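Zarero Cell: Setup and Upkeep
Final report, robotics lab practicum

Our team got the two-arm bench from last year's group, along with a binder called Storier that nobody had updated. The job was to bring the cell back to where both arms could pass a printed part without insulting it. The hub swap on the second arm took up most of May.
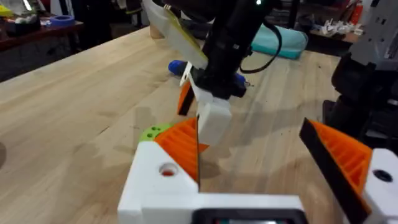 How often do the finger pads need checking?
Every 12 hours of running, by our schedule. The binder says "regularly," a word we now distrust.

Calibration was the long part. The Reller routine moves each arm through 5 poses and reports an error at the end, in units it declines to name. Our first score was 1629. We tightened the wrist screws, ran it again, and got a number
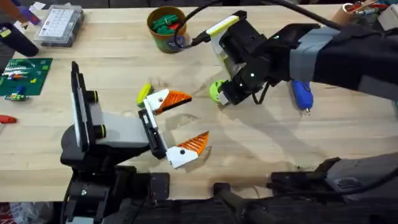
low enough that we stopped asking what it meant. After that we fixed the zero offsets, which had been typed in with the left and right arms switched - a mistake we made again ourselves one week later.

Cables came next. We rerouted the wrist cable twice and wrote down the slack both times,

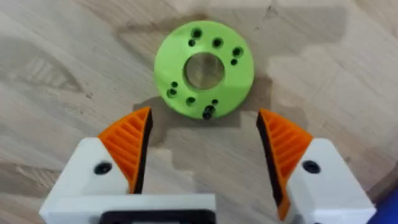 then lost the page. The slack in the binder is our third measurement and we stand by it.
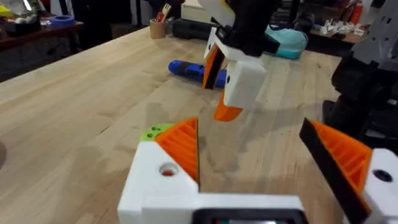
Tran, the logging script, still needs a restart after more than 5 faults. Faults mostly come from the fingers closing off center, so we line them up by eye before each run. The ribs on the orange wedges make a tilt easier to spot. Remaining work: label the spare screws and rewrite the binder.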